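From the Pantry Shelf: Keeping Your Beans Happy

With the cooler mornings settling in (and didn't October come in with a nip this year!), plenty of you have been writing to ask how best to store coffee beans at home, so I thought I'd put the kettle on and have a proper ramble about it.

My own habit is a small glass jar, topped up every few days from the big bag in the cupboard. Erdal Soylu, who wrote in after our last issue, keeps his in an old tin that belonged to his aunt, and I won't hear a word against it - a tin keeps the light out, and light is no friend to a dark roast. But I do love to see the colour of the beans while I'm waiting for the water, and if the jar is short and wide enough at the top you can get a spoon in without sending half of them skittering across the counter.
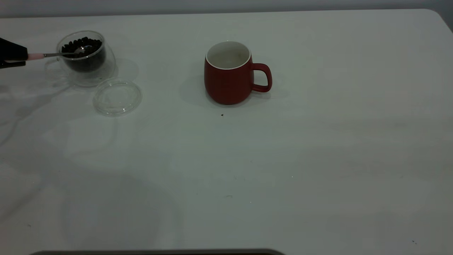 A Few Small Habits

Don't fill the jar right to the brim, or the spoon will push beans over the side. Put the lid back on as soon as you've scooped, even if you're fairly sure you'll want a second cup. Wash and dry the jar well before each new bag, as the oils do cling to the glass.

Evaristo Ochoa tells me he buys his beans 3 bags at a time and freezes two of them, which I've never been brave enough to try. If you have, do write and tell me how they tasted - I'll print the best replies next month, favourite flavours and all.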